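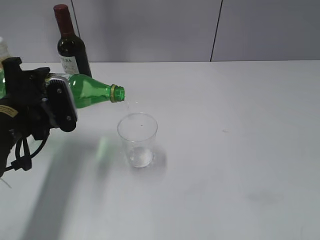 초록색 병을 기울여 투명한 컵에 따르는 중

홈 전기 기계 날씨 물어보기 선생님방
검색어를 입력하세요 찾기

발전소 터빈은 어떻게 빠르기를 지킬까?

주전자 물이 끓으면 뚜껑이 달그락달그락하죠. 김이 뚜껑을 미는 거예요. 발전소도 시작은 비슷해요. 물을 끓여서 아주 뜨겁고 힘센 김을 만들고, 그 김을 바람개비에 쏴요. 엄청 큰 쇠 바람개비. 이름은 터빈.

터빈이 돌면 옆에 붙은 발전기도 같이 돌아요. 발전기 안에는 커다란 자석이 있고 둘레에는 구리줄이 감겨 있어요. 자석이 돌면 구리줄에 전기가 생겨요. 끝! 이면 좋겠는데, 문제가 하나 있어요.

빠르기예요. 아무렇게나 빨리 돌면 안 돼요. 느려도 안 되고.

왜 똑같이 돌아야 하지?

벽에 있는 콘센트 전기는 한쪽으로만 흐르지 않아요. 왔다 갔다, 왔다 갔다. 이걸 교류라고 불러요. 1초에 몇 번 왔다 갔다 하는지는 주파수라고 하고, 단위는 헤르츠(Hz). 우리나라는 60헤르츠, 플루비츠(Fluvitz) 시처럼 50헤르츠를 쓰는 곳도 많아요.

이 숫자를 정하는 게 바로 발전기가 도는 빠르기예요. 자석에는 N극과 S극, 합쳐서 극이 2개 있죠. 극이 2개인 발전기는 한 바퀴 돌 때마다 전기가 한 번 왔다 갔다 해요. 50헤르츠면 1초에 50바퀴. 1분이면? 50 곱하기 60, 그러니까 3,000바퀴!

세탁기 탈수보다 훨씬 빨라요. 그런데 터빈은 버스만큼 무겁기도 하고 더 무거운 것도 있어요. 그게 하루종일, 밤에도 돌아요.

불을 켜면 터빈이 힘들어진다

자전거에 달린 발전기 전등 써 본 사람? 바퀴에 딱 붙여서 불을 켜는 옛날 거요. 전등을 켜면 페달이 갑자기 무거워져요. 전기를 만들려면 힘이 드니까.

터빈도 똑같아요. 저녁 6시. 다들 집에 와서 불 켜고, 밥솥 누르고, 텔레비전 켜고. 그럼 발전기가 뻑뻑해져요. 가만두면 터빈이 느려져요. 아주 조금이지만요. 반대로 밤늦게 다들 불을 끄면 발전기가 가벼워지고, 가만두면 점점 빨라져요.

그래서 누가 계속 지켜봐야 해요. 사람이 하기엔 너무 빠른 일이라 기계가 해요. 이름은 조속기. 한자로 고를 조, 빠를 속, 그릇 기. 영어로는 거버너(governor).

조속기가 하는 일

잰다. 비교한다. 움직인다. 이걸 쉬지 않고 되풀이해요.

재기: 터빈 축에 톱니바퀴가 하나 끼워져 있어요. 다른 톱니랑 맞물리는 게 아니고 그냥 같이 돌기만 해요. 톱니 가까이에 작은 센서가 있는데, 톱니가 하나 지나갈 때마다 "톡" 하고 전기 신호가 나와요. 톡톡톡톡톡. 1초 동안 신호가 몇 번 왔는지 알면 몇 바퀴 돌았는지도 알 수 있어요.

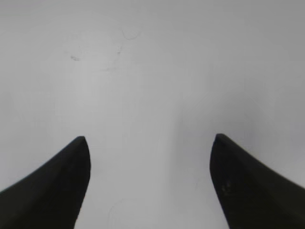

센서와 톱니는 절대로 닿으면 안 돼요. 닿으면 순식간에 갈려서 못 쓰게 되거든요. 그렇다고 너무 멀면 신호가 약해져서 톱니를 놓쳐요. 사진 속 검은 손가락 한 쌍을 보면 끝이 서로를 향해 살짝 기울었는데 사이는 비어 있죠. 센서 끝과 톱니 끝도 그렇게 마주 보면서 떨어져 있어요. 물론 센서 쪽이 훨씬 좁아요. 종이 몇 장 겹친 정도? 그 틈을 건너오는 건 자석의 힘이에요. 쇠로 된 톱니가 다가오면 센서 안쪽 자석의 힘이 달라지고, 옆에 감긴 가는 구리줄에 전기가 찌릿 생겨요. 발전기랑 원리가 같아요! 크기만 아주 작은 것.

비교하기: 제어판 안의 컴퓨터가 해요. "지금 빠르기"에서 "맞춰야 할 빠르기"를 빼요. 뺄셈이에요, 진짜로. 답이 0이면 그대로 두고, 모자라면 김을 더, 남으면 김을 덜.

움직이기: 김이 지나가는 관에는 밸브가 있어요. 수도꼭지 같은 건데 엄청 커서 손으로는 못 돌려요. 기름의 힘으로 밀어요. 컴퓨터가 "조금 열어" 하면 기름이 밀고, 밸브가 조금 열리고, 김이 더 들어가고, 터빈이 힘을 내요. 그리고 다시 잰다로 돌아가요. 빙글빙글. 이렇게 결과를 다시 재서 고치는 걸 되먹임이라고 해요. 어른들은 피드백이라고 하고요.

너무 세게 고치면?

샤워할 때 물이 차가우면 손잡이를 확 돌리죠. 그러면 앗 뜨거! 다시 확 돌리면 앗 차거! 터빈도 그래요. 밸브를 한 번에 많이 열면 너무 빨라지고, 놀라서 확 닫으면 너무 느려지고. 그래서 조금 틀리면 조금만, 많이 틀리면 많이 고치게 해 놨어요. 얼마나 고칠지 정하는 게 기술자들이 제일 오래 고민하는 부분이래요.

켈레멘 발전소의 유디트 헤지(Judit Hegyi) 아주머니한테 편지로 물어봤어요. 답장이 왔는데요.

"새 제어판을 달면 처음엔 천천히 돌려 봐요. 1분에 1,310바퀴에서 잠깐 멈추고 떨림을 재요. 터빈마다 떨림이 심해지는 빠르기가 따로 있어서, 거기는 얼른 지나가야 합니다. 우리 발전소에서 멈추는 곳은 그 빠르기를 피해서 정한 거예요."

아, 그리고 이 숫자는 켈레멘 터빈만의 숫자예요. 다른 터빈은 달라요. 외우지 마세요 ㅎㅎ
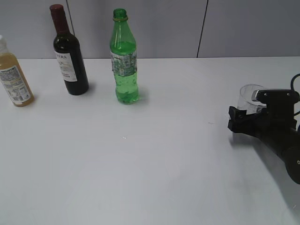 하얀 탁자 뒤쪽에 나란히 놓인 병들, 오른쪽에는 투명한 컵

센서가 고장 나면?

좋은 질문. 센서가 하나뿐인데 고장이 나서 "0바퀴"라고 말하면 큰일이에요. 컴퓨터가 "헉 멈췄네" 하고 김을 마구 넣을 테니까. 그래서 큰 발전소는 보통 센서를 세 개 달아요. 셋이서 말이 다르면 가운데 값을 골라요. 하나가 이상한 소리를 해도 나머지 둘이 비슷하면 괜찮아요.

그것도 모자라서 비상 장치가 또 있어요. 정해진 빠르기를 한참 넘으면 조속기한테 물어보지도 않고 밸브를 쾅 닫아 버려요. 터빈 날개가 너무 빨리 돌면 밖으로 튀어 나가려는 힘이 어마어마해지거든요. 놀이터 뺑뺑이에서 몸이 바깥으로 쏠리는 거 알죠? 그 힘.

옛날에는 컴퓨터가 없었는데?

쇠공으로 했어요. 축에 쇠공 두 알을 팔에 달아 놓아요. 빨리 돌면 공이 바깥으로 벌어지면서 올라가고, 느리면 내려와요. 공이 올라가면 연결된 막대가 밸브를 닫고, 내려오면 열고. 전기 없이도 재고 비교하고 움직이고를 다 해요. 똑똑하죠.

왓스카(Watska) 마을의 오래된 방앗간에 이런 쇠공 조속기가 남아 있어요. 34년 동안 썼대요. 지금은 안 돌고 유리 안에 있어요. 1월에는 방앗간 문을 닫으니까 가려면 다른 달에 가세여.

집에서 해 보기

준비물: 실, 지우개, 빈 볼펜 대롱.
실을 대롱에 끼우고 한쪽 끝에 지우개를 묶어요. 반대쪽 끝에는 클립을 몇 개. (준비물에 클립도 추가요!) 대롱을 잡고 머리 위로 들어서 지우개를 빙빙 돌려요. 빨리 돌리면 클립이 쑥 올라와요. 느려지면 내려가고. 클립이 막대를 움직인다고 생각해 보세요. 그럼 조속기랑 닮았어요. 주변에 사람 없는 데서 하고, 지우개는 꽉 묶기.

어려운 낱말

터빈: 김이나 물, 바람의 힘으로 도는 날개바퀴
헤르츠: 1초에 몇 번인지 세는 단위
조속기: 빠르기를 고르게 맞추는 장치
되먹임: 결과를 다시 재서 고치는 것
밸브: 김이나 물의 양을 바꾸는 문

다음번엔 여러 발전소가 어떻게 발을 맞춰서 도는지 쓸게요. 그것도 재밌어요. 한 곳이 쉬면 다른 곳이 얼른 힘을 더 내야 하거든요.

레른스카(Lernska) 어린이 글 더 보기
- 구리줄은 왜 꼭 감아서 쓸까?
- 변압기에서 웅 소리가 나는 까닭
- 퓨즈와 차단기, 뭐가 다를까
- 물로 도는 발전소, 바람으로 도는 발전소
- 제어판 안에 있는 초록색 판은 뭐예요?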